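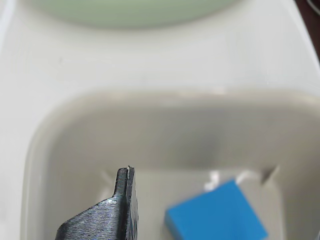
A blue cube in one of the grey-white trays at the Gernulside play library.

Play library moves to trays after spring sort-out

Jul 12, 2022

Print this page
E-mail this to a friend

The play library in Gernulside has reopened its lending shelves after a long sort-out of its building blocks, counting cubes and other small pieces, which are now kept in trays in place of the old cloth bags.

Work began in March, when the library closed its back room to borrowers and emptied every bag on to the floor. Roughly 2000 pieces were washed, checked for cracks and put into groups by colour and size. Anything chipped or badly faded was taken out of the collection.

The pieces now go out in 32 sets. Each has a card listing what should be in it, and families are asked to check the contents against the card before they bring a set back. Sets can be kept for two weeks and renewed once, as long as no one else is waiting.

Kaan Yalçınkaya, who runs the library, said the bags had become hard to manage.

"You would get a bag back and have to tip the whole thing out to see what was missing," he said. "With a tray you can look down into it and see. The little ones can see too, and they put things back in the right place more often than the adults do."

The trays are square, with rounded corners and sloping sides. Mr Yalçınkaya said he had first looked at flat ones but found that cubes slid off them as soon as a child picked one up to carry it to the table.

Plain colours were chosen on purpose, he added. The bags were striped and spotted, and small pieces were easily missed at the bottom. A bright blue cube shows up well against a pale tray.

The cost of the change was met by a grant of £1000 from the Dodmont Fund, with the rest coming from a toy sale held in the hall at Wuklow. Manalastas, the hardware shop on Gernulside high street, let the library have the trays at a reduced price and delivered them without charge.

Some sets are still short of pieces. The library would like to hear from anyone who has cubes from the old bags at home, however long they have been there — no fines will be charged on anything handed in before the end of the summer holidays. Single pieces can be posted through the letter box in an envelope.

Borrowers who still have one of the cloth bags may keep it. The ones left at the library have been passed to the playgroup in Wuklow, which uses them for dressing-up clothes.

Membership is free for families living in Gernulside or Wuklow, and others pay a small yearly charge. New members should bring proof of address. The lending shelves are open in the mornings during term time, and opening hours for the holidays are on the notice by the door.

Print this page
E-mail this to a friend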